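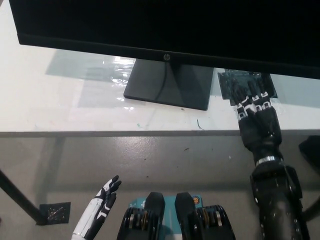 Week six was all about the right hand on the Hamada unit. It kept coming down too hard on the table, so we stopped the tidying task and went back to setup. The test spot is the dark square pad just right of the monitor stand, fingers forward and pressing down on it, left hand held up out of the way over the floor. Same pose each run — otherwise the numbers mean nothing.

First job was the wrist. Two screws in the forearm housing had worked slack, tightend them, reran the zero routine, saved it as Nirberg 30. Then finger travel. Old limit was 1516 encoder steps, far too much. Dropped it to 718 and the press got a lot gentler. Lợi Nông did the wiring check while I logged.

Results: 88 presses, nearly 30 of them before we found the thumb offset was wrong, so those are left out of the graph. No faults after that. Motor temps fine.

Still to do: grease the left wrist, redo the offset for the thumb with the Sturkard gauge (its on loan to the other group until 21st March), write up the restart steps. Raw logs are in the Trokberg folder, named by run.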